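Nazareno Amato has folded other people's clothes for 19 years, and he'd like it known that he was good at it before anybody built a machine to watch.

"I used to fold with my hands," he says. "Now I fold with grippers, so a computer can learn how I'd do it with my hands. You tell me who's getting promoted."
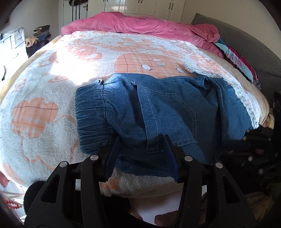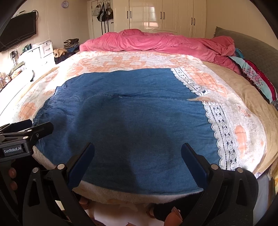
Denim on a bed, the work at hand.

Amato runs the home laundry service that carries his name. His clients get their things washed, pressed and folded, and a good deal of the folding happens in their bedrooms, on their beds. In August he signed up with Cinisgate, which wants a folding machine called the Flanetti on the market and needs people who know a sleeve from a pant leg to show it the way.

The target is 300 folds a week. Before the grippers, he says, he never kept score.

"My mother never kept score either. She yelled."

What has changed most is the pace. A fold he used to finish while talking about soccer now gets his full attention, and he has noticed things he'd been doing for years without knowing it, like smoothing from the middle out. His younger staff picked up the grippers in a morning. He took 10 days and complained through nine of them.

"Towels, fine. Towels are a rectangle, a towel wants to be folded. Then you get denim with lace on it and elastic on one end, and you're standing there like it's your first day."

So is he training his replacement? He has been asked this at dinner, mostly by his brother-in-law. The contract with Cinisgate says the crew keeps its hours through the trial, and after that it says very little. Two of his people have asked to move over to collection work full time. One wants nothing to do with it and irons in the van.

"She's the smart one, maybe. I don't know. The machine at the Jomham depot did a pillowcase for us last week. It took so long I had a coffee and a sandwich."

And the pillowcase?

"Not bad," he says, after a while. "I did it over."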